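Keeping the Parts Room Open: A Conversation on Repair, Spares and Public Lending

2 Mar 2023

The Storton Repair Library occupies the ground floor of a former telephone exchange and lends tools, test equipment and small spare parts to residents of the district. Its head of collections met with the editors of this bulletin to discuss how the service is run, what residents ask for, and what will change when the new lending rules take effect in April.

The library began as a tool loan desk with a single cabinet of hand tools. Spare parts were added later, after staff noticed that many borrowers returned a screwdriver unused. "People would take the back off a washing machine, find the failed part, and stop there," the head of collections said. "They had the tool but no part, and the shop would only sell them the full assembly. We were lending half of what they needed."

The parts collection now holds 351 catalog entries. Each entry covers a type of part, and most are small: switches, fuses, drive belts, terminal blocks, door latches. Larger items such as motors and pumps are accepted only by arrangement, owing to the limits of the shelving. Members may keep parts that are fitted and working. Parts that do not solve the problem are to be returned within 26 days.

Asked how parts enter the collection, the head of collections described two routes. The first is purchase through Ferkotum, a regional supplier that sells end-of-line stock by weight. The second is donation. "Donations are the more interesting route and also the more demanding one," she said. "A box arrives with no list and no labels. Someone has to decide what each thing is, what it came from, and whether it is safe to hand to a member of the public. We decline a good deal of it."

Identification is carried out by staff with reference to the markings on the part and to a set of printed manuals, many of them out of print. Where a part cannot be identified with confidence, it is not entered in the catalog. The library does not lend anything connected with gas appliances or with vehicle brakes, and it has no plans to do so.
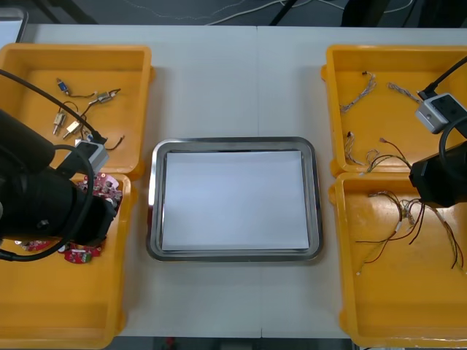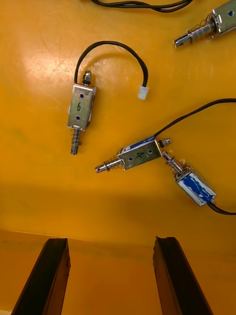
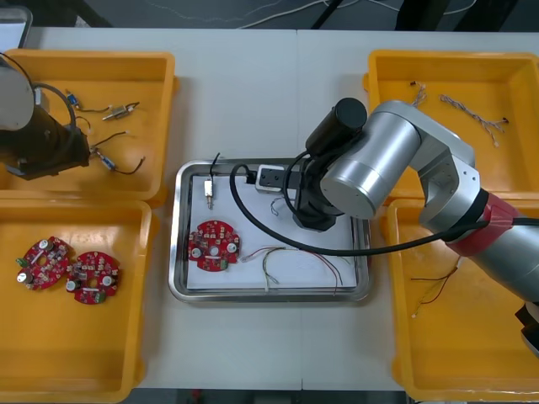
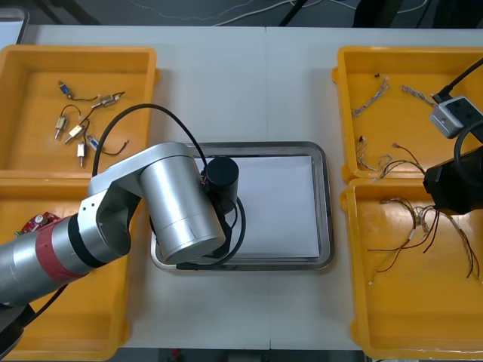

The conversation turned to the question of records. Until last year, loans were written on cards and filed by member number. The cards have since been replaced by the Gruven catalog system, which allows members to search by appliance as well as by part name. The head of collections spoke of the change with some reserve. "The cards told you things that the system does not. A previous colleague would write on the back that a latch fits the older model if you file down the tab. We are still copying those notes across, and it is slow work."

She was asked whether the library sees itself as a competitor to repair shops. She replied that the relationship had been difficult at first. Li Appliance Service, whose premises are on the same street, wrote to the district office in the library's first year to object to the use of public money. The two now refer customers to each other. The library sends any job involving high voltage or sealed refrigeration to the shop, and the shop sends residents to the library when the cost of a visit would exceed the value of the appliance.

"They know far more than we do about the newer machines," the head of collections said. "We know more about the old ones, mainly because we kept the manuals."

Membership stands at almost 600 households. The new rules will raise the number of items a household may have on loan at one time to 7, and will introduce a short safety briefing for first-time borrowers of electrical test equipment. The briefing will be given at the desk and will not require an appointment. Existing members who have already borrowed a meter will be exempt.

On the subject of late returns, she was direct. The library charges no fines, but a household with overdue items cannot borrow again until the matter is settled. "I would prefer to have the part back than the money. If it is a belt for a machine that is no longer made, a fine does not help the next person who needs one."

The final questions concerned the building. The lease on the exchange is held by the district and is due for review. A second room at the rear may become available for evening classes in basic repair, subject to the installation of a ramp and an additional fire door. The head of collections declined to give a date. She did confirm that the opening hours will stay as they are, and that residents who wish to donate parts should telephone the desk before bringing them in.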